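Home Docs Setlists Contribute Search

# Kerko Live Setlists

Song-by-song records of 400 club gigs, typed up by people who were standing in the crowd!
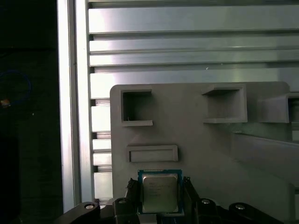
What counts as a song in the data?

Anything the band played from start to finish gets its own row, covers and encores included. Jams and drum solos go in the notes column.

## What's in it

- 2,016 song rows in `songs.csv`
- one row per gig in `gigs.csv` (venue, headliner, support acts, capacity)
- `notes.csv`, which is messy and wonderful, full of broken strings and singalongs

Most of the gigs are prog, metal and loud folk, with a big pile from the Luvevham, our favourite 200-capacity room. Lise Simard kept every paper setlist she ever grabbed off a stage there, and typing those up was a joy.

## Known gaps

Support acts are patchy before the July update. Flelum changed their song titles halfway through a tour, so we kept both spellings (see `alt_title`). Times are local.

## Adding a gig

Open a pull request with one file per night. Yutong Yan checks the song titles and Laurier Campbell merges. Half-remembered sets are welcome too, just put `partial` in the status column!

Last updated 26 Jan 2026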